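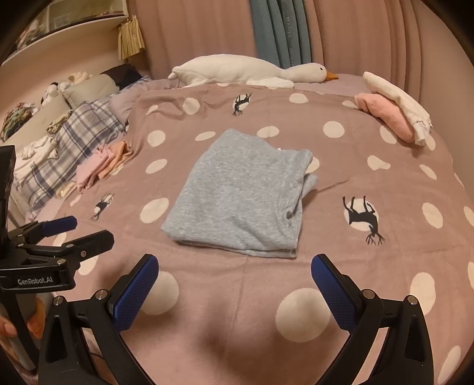

Folded knit garment on a bed, with two hand-held grippers, one marked GenRobot.AI.

Boltex Fold

Last updated: 3/18/25
Reading time: 4 minutes

Boltex Fold is a data service for household robot manipulation, offered by Boltex, a supplier of recorded training material based in Dritstead. The service provides recordings of people handling clothing and bedding with hand-held grippers in furnished homes. Customers use the recordings to train control policies for two-arm robots. Boltex does not sell robots, and the policies themselves are outside the scope of the service.

Background

Boltex began as a contract labeling firm and moved into recording after several customers asked for material on soft goods. Cloth is a difficult subject for manipulation research. A rigid part keeps its shape when it is picked up, so its position can be described with a few numbers, while a garment can take on a very large number of shapes and hides much of its own surface. Simulated cloth is available, but the contact between thin layers is costly to model, and policies trained only on it tend to fail at collars, cuffs and doubled edges.

The first release covered towels and pillowcases. Knitwear, shirts and children's clothing were added in October, together with a revised task list.

Recording method

The operator holds one gripper in each hand and carries out the task directly, with no robot present. Each gripper has two opposing fingers. A camera on the tool records the area in front of the fingers, and finger opening and tool position are logged with the video. Boltex describes the method as faster than teleoperation, where the operator drives a robot from a distance and has to allow for its speed and reach.

Garments are folded on ordinary surfaces such as beds, sofas and tables. Printed covers are allowed and are tagged separately, as a patterned background makes the edge of a garment harder or easier to find depending on contrast. A plain gray knit on a pink cover with cream spots and black deer, for example, falls under "plain item, printed surface." Surrounding objects are left in place, so plush toys, cushions and other textiles may appear near the work.

Task categories

Tasks are divided into flattening, folding, stacking and moving. A folding task ends when the item has reached the rough outline given on the task card. Loose edges and wrinkles do not disqualify a recording, but they are noted in the quality field. A small flap showing beneath the top layer is graded as a minor fault - a sleeve left fully outside the outline is graded as a major one.

Plans and delivery

The service is sold in three plans. The entry plan contains 200 recordings and is limited to flattening and folding. The standard plan contains 500 recordings across all categories. Custom orders are quoted separately and are delivered in 45 days, with a review sample sent after 30. Files are supplied with calibration data and a plain-text index. Faces and papers with readable personal details are blurred before delivery.

Reception

A comparison by the trade newsletter Skernesov rated the service above average for variety of rooms and average for labeling. The review criticized the quality field, which uses a single grade for the whole item and does not say which edge is at fault. It also found that the tool's own fingers hide part of the cloth during a grasp, a limit shared with other tool-mounted recording methods.

The laundry equipment maker Kılıçarslan licensed the standard plan for a folding study. Its published notes report that models handled towels more reliably than knitwear and that results on knitwear improved once minor-fault recordings were kept in the training set.

Related articles
Cloth manipulation
Hand-held gripper
Imitation learning
Parallel-jaw gripper
Teleoperation
Kılıçarslan folding study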